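20 February 2023
by the Pluvimo desk

The Orange Towel

My aunt left me her card table and 19 towels, and I swear I got the better end of that will! The table is covered in green felt, soft as a rabbit, and she never once let anyone play cards on it. It was for folding. Every July I stayed with her in Stavarano, and every wash day the whole basket came upstairs to that table.

The orange towel was always mine. It's small and nubby, the color of a peach right before you have to eat it, and it will not lie flat for anybody. Lift it by the middle and it makes a tent, with folds running down to the corners (I used to put my paper knights to bed in there).

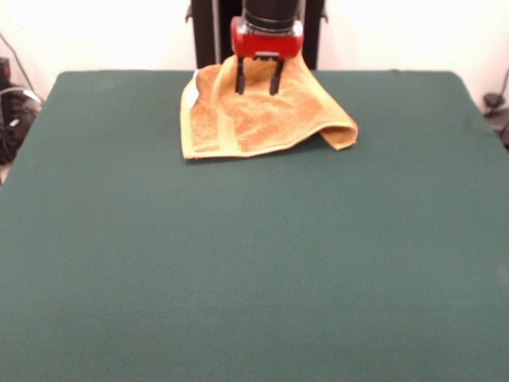 What She Taught Me

Shake it first. Find the hem with your thumbs, then bring the corners together, and if one curls under, let it curl and start over. I started over four times that first summer and loved every one of them!

Last night I smoothed the felt with my palm and folded it her way, in thirds, with the hem inside. Then I shook it out and did it again.

Contact | © 2023 Pluvimo | Back to top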